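**Can a machine do the chores yet?**

We last looked at this question in September, and several readers wrote in afterwards to say we had been too kind to the machines. One of them runs a small laundry and thought anybody who believes a robot can fold a fitted sheet should come and watch a person try it first. So this time we have kept to jobs that are done on a table top, with the things already laid out and good light.

The short answer is that some of these jobs are now within reach, slowly, and most of them still need a person close by. Moving a box from one place to another has been solved for years, provided the box is always the same box. Household goods are a different matter. They bend, they tangle, they come in odd sizes and they are never put down the same way twice.

Flowers are a good test. Sorting artificial stems and making them up into bunches is ordinary work in a gift shop or a packing room, and it is dull enough that shops find it hard to keep people on it. A stem is thin and the head is wide. The leaves stick out and catch on whatever is next to them. A person picks up a rose without looking and gives it a small shake if it brings a leaf along with it. For an arm with a two-finger grip, each of those things has to be learned, and the shake is the hardest.

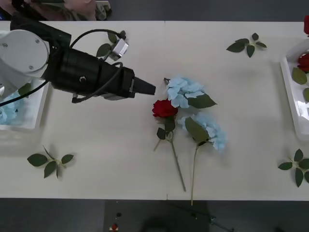
Speed is the other question. The team at Lerkach, who have been working on sorting and bunching, told us that a trained packer finishes 20 bunches in the time their arm finishes 2. They did not seem worried by this. Their view is that an arm can be left running over the lunch break and through the evening, and that the figure will improve. We would like to see it left running over a lunch break before we print that it can be.

Their training set stands at 1,127 attempts, good and bad. The bad ones are kept on purpose, as they show the software what a dropped stem looks like. Most of the failures come when two heads are touching and the grip closes on both. Real flowers have not been tried. Petals bruise, stems snap, and the cost of a mistake goes up.

The Plukwood workshop has gone a different way and given up on general chores altogether. They build for one task at a time, and the current one is putting clean cutlery back in the drawer. It works well with their own drawer. When we asked about other drawers we were told that was next year's job. Their machine, which they call Ji, also needs the cutlery to be spread out first – a fair part of the work if you ask anyone who does it.

For a shop floor, then, our advice is the same as before. If you have one job that repeats all day with the same goods, it is worth asking for a trial on your own premises with your own stock. Ask who resets the table when something falls off it, and count that person's wages in the price.

For the home there is still very little to buy. Hoovering and mowing are covered. Dishes, clothes and tidying up are not, and we would not put money down on a promise of them.

The Hemarthorpe open day will have 5 table-top machines running, and visitors may bring small items from home for them to try. Nothing sharp or breakable, please. Places can be booked at the front desk or by replying to this newsletter.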